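Rod shelves sagging under canned goods

tanasarn_k
11/22/20
I have a three tier rack in the pantry, plastic sides with metal rods across. The middle tier has bowed since February. Load is canned tomatoes and a bag of rice. Is there a fix short of replacing it?

Natnael Belay
Depends on where the bend is. Take everything off and sight along each rod. If the rods are straight when unloaded, the side frames are spreading and the rods are only following them. If they stay curved, they have yielded and will keep going.

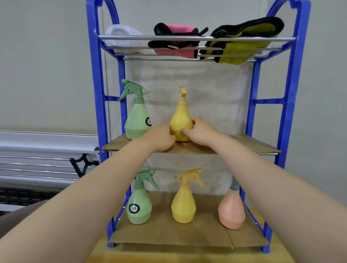
For point loads like cans, lay a flat panel over the rods so the weight is shared between all of them. Cardboard will do as a test. Replace it when it gets soft.

oster113
Disagree on cardboard. It has almost no stiffness across the flutes and it holds moisture in a pantry. It stops small things from tipping and that's all it does. Use 10 mm plywood.

Natnael Belay
Plywood adds dead weight to a rack that is already overloaded. I said as a test.

oster113
A small panel of 10 mm is nothing next to a tier of cans.

Kanokwan Petchrat
Move the cans to the bottom tier first. Same rods, but the rack is far less likely to tip. Mine is an Imar and the side frames started to lean at over 3 months with the heavy stuff up high.

tanasarn_k
Unloaded it. 2 rods are bent, the rest are straight. Cans are on the bottom now.

oster113
Swap those rods out - measure the diameter before you order.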